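**Skenanden robot learns walkways from its own driving, team reports**

1 Oct 2019

The outdoor navigation group at Skenanden has published the first results of Plakunon, a method that lets a small wheeled robot decide where it can drive without a map and without labels made by hand. The work was done together with Firkia, which built the drive base, and the report can be read on the project page from today.

Most earlier systems of the group used a laser scanner and a simple rule: if something is higher than the wheel can climb, stop. This rule is safe, but it is also too careful. Tall grass was treated like a wall, and a low curb was sometimes not seen at all. Plakunon uses only one color camera and the record of the robot's own motion. When the robot shakes, slips or gets stuck, the software goes back to the pictures from a few seconds before and marks the ground as bad. When the ride is smooth, the same ground is marked as good.

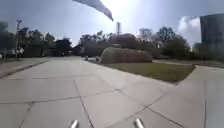

Training was done in the Requena area, on open campus walkways, and the robot drove there on its own with a person walking behind. The network does not get names of objects. It gets a picture and a list of possible turns, and for every turn it gives the chance of a rough ride. Pavement with many joints and cracks was an important case for the team, as thin dark lines between slabs look much like small steps to a camera. A place where pale concrete bends around a lawn is also useful, because the edge between the two surfaces is clean and the robot must choose its turn early. Strong glare in the sky remains a difficulty – the camera lowers its exposure and the shaded parts under trees lose detail.

The data set has 2052 short drives. From these, 1000 were kept away from training and used only for testing. The report compares four versions of the method, three of them with some part of the software removed. The full version had the fewest stops by the human supervisor. The version without motion records was the weakest, and it often left the pavement where grass was dry and close in color to the ground.

The authors write that the method is not ready for streets with traffic. It learns about the ground, and moving people or cars must still be handled by a separate program. Rain was not tested.

A second round of drives is planned for February, with a new camera mount from Firkia and softer tires. The code will be shared after this round. Groups who want to use the drives earlier can send a request to the Skenanden office and should state which robot base they have.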